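Chapter 3
Small Chores, Hard Problems

When people ask me if machines can do housework yet, I ask them back: which housework? A dishwasher is a machine and it has done its chore for many decades. But it does the chore inside a closed box, where every plate stands in a rack. Outside the box, the answer is much less happy.

In this chapter we look at chores which a person does without thinking. You move a power strip to the other side of the desk, you switch on one outlet, you put the cord out of the way.

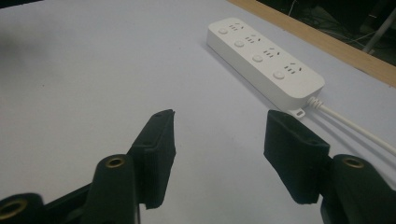
A child of seven years can learn such a job in one minute. For a machine it contains several problems, and each of them has its own section below. The machine must find the object, decide where to hold it, and know how hard to push. In the Undetti workshop, Nilton Montoya and his students wrote down 201 household chores and sorted them by these problems. Only 26 of them needed no sense of touch.

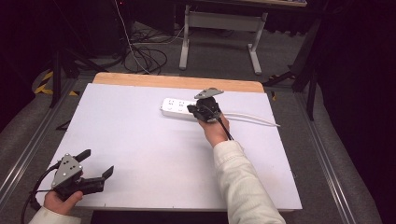
Soft and flexible things remain the most difficult group. A rigid block keeps its shape when you pull it, so a program can predict where its corners will be. A cord does not give us this comfort. The white power cord that trails to the right across the board is running horizontally, but one small pull at the strip can bend it in many ways, and the program must look again after each movement. Edin Nedeljković calls this "paying for every centimeter," and we return to his cost model in Section 3.2.

Before you read further, choose one chore from your own kitchen and write down every contact between hand and object. Keep the list, as you will need it for the exercises.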